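Workshop notebook, 12 December 2022
Bench restoration, Draveck bracket clock

Continued from the previous entry. Movement is apart and the plates have been cleaned. Today was given over to the going train, the screws and the question of the click spring.

Third wheel arbor: both pivots burnished. The back pivot had a shallow groove near the shoulder which came out without taking it visibly under size. Front pivot only needed polishing. Bush on the back plate is worn oval towards the barrel side. Osvaldo would rebush it now. I would rather see how the train runs first, but he has done more of these than I have, so it goes on the list.

Escape wheel: tips are sound. One tooth had a burr on the trailing face, removed with a slip of Arkansas stone. No further work intended.

Click spring: the one fitted is a replacement and a poor one. It bears on the click at the wrong angle and has marked the barrel cap. Kristaps has drawn up a new one in 2 mm stock, to be filed back once the curve is right. Harden and temper to blue. He wants to do a test piece first.

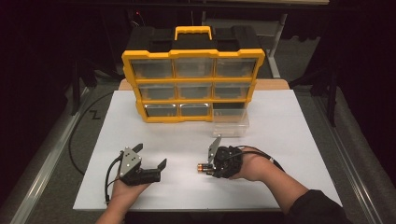

Screws are the slow part of this job. The plates were drilled by hand and no two threads on this clock can be relied on to match, so each screw has to go back in its own hole. Güven's old method was a card with holes punched in it, which works until the card is dropped. Small drawers are better. The yellow and black organiser has three rows of three, and with the bottom right drawer out that leaves eight to use. Allocation by row: top for dial and motion work, middle for the going train, bottom for the strike. Anything with a damaged slot gets a twist of red thread round the shank before it is put away.

Slots: 11 screws need dressing. Two have been opened out by someone with the wrong driver and will have to be filed and re-blued. I do not want to replace them if it can be avoided, as the heads are a good shape.
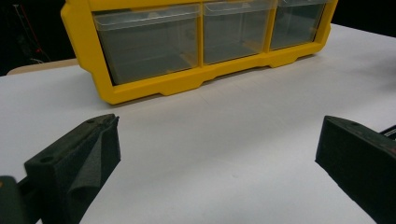
Blueing to be done in brass filings on the small hotplate, one screw at a time, heads polished immediately beforehand. Last attempt in February went purple at the rim because the tray was not level. Shim it.

Strike train not touched. Nele has the bell and reports a hairline near the centre hole, not through. She will leave it alone unless the tone is bad.

Still to do:
- rebush third wheel, back plate
- click spring test piece (Kristaps)
- dress slots, then blue
- order pegwood and 9 mm taper stock from Zisow
- ask Berkay whether the Messina case hinges are back from plating

Mainspring measured and logged on the job card, no. 211. Set but usable.

2 comments | 9 shares
Flukov Workshop notebooks | Contact | Back to top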